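Let the Beginners Hold the Gripper

July 10, 2022

I've been collecting demonstrations for a living since May of last year, and I have a complaint about the way we all count them.

Every meeting I go to starts with a number. How many episodes did we get, how many are usable, how many more until we can train. At Osness the number on the whiteboard was 1000 for the longest time, because someone had decided that 1000 pick-and-place episodes per object was what a grown-up project had. We got there, too! We trained on them, and the policy could pick up a mug beautifully as long as the mug was where Wafula Mwaipopo would have put it.

I should explain about Wafula. Wafula is the best demonstrator I've ever worked with. You hand him the gripper and he goes in at the same height every time, closes at the same speed, lifts, moves over, sets down, done. His recordings are gorgeous. They're also nearly identical, and he had made most of that set, so what we'd really collected was one very good episode and a whole lot of copies of it. Move the mug a hand's width toward the edge of the table and the arm reached for the old spot, or got halfway there and dithered.

So for the next batch I argued that we should bring in people who were bad at it. I did not put it that way in the meeting. I said "broader operator pool," which is how you get things approved. We ended up with eight people, a couple of whom had never touched the rig, and Esther Mosoti ran the sessions. She has a rule I've since stolen: no correcting anybody's technique unless they're about to break something. If you want to come in from the side, come in from the side. If you miss the first time and have to open up and try again, keep recording.

That last one caused an argument that went on for weeks, and I still think about it. The usual practice (mine too, for a year) is to throw out any episode with a fumble in it. It looks like dirt in the data. But a fumble followed by a recovery is the most useful thing a person can show a machine that is going to fumble constantly. Wafula's recordings never contained a recovery because he never needed one. The policy then got into trouble a few times an hour and had no idea what getting out of trouble looked like.

The mixed batch came to 214 episodes. I'd love to tell you it beat the big set at everything, and it didn't. On a mug in the usual spot the big set was still smoother. Nicer to watch, less wobbling around. But once we started moving things, swapping in other containers, turning them so the front faced away, the small batch held up and the big one fell apart. We ended up training on both, and that's what I'd recommend to anyone who asks, though with a lot less of the Wafula part than you'd think. (He agrees with me, by the way. He was getting bored.)

Now, the people I argue with on this make a fair point. If you let everyone do it their own way you get ways that contradict each other. One person goes left around an obstacle, another goes right, and a naive model splits the difference and drives straight into it. That's a real problem and I've watched it happen. I just don't think the answer is to make all the humans go left. There are methods that handle more than one right answer, and they're getting better faster than people are getting more patient.

The other objection is money, and here I get a little grumpy. Bolico will sell you episodes by the hundred, and a friend at Odera told me their last order was for 2405 of them, all the same task, with a style guide for the operators that ran longer than the training code. I read part of it. It told you which way to tilt your wrist! I understand wanting quality you can check on a spreadsheet, but somebody paid for all that variety to be ironed out, and then somebody else will pay again to have fake variety added back in with software.

What I'd rather see them spend it on is stuff. Boring household stuff, in boring places, with the clutter left in the background. A clear jar is harder than a mug, and a tall smooth cap is a different grip from the glass underneath it, and you only find out which one people reach for by letting several of them reach.

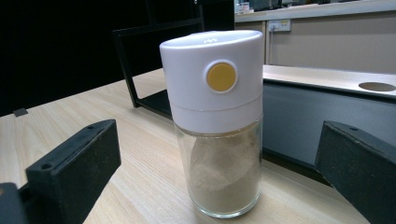 We're starting the Sostham sessions next, kitchen things mostly, and I've asked for a fresh group of operators again. Esther wants to keep two of the old ones so there's someone around who knows how to restart the recorder. Fine by me. I've also asked that the total stay off the whiteboard until we've looked at a few dozen episodes side by side and talked about how different they are from one another — I lost that vote last time, and I'm going to bring it up again anyway.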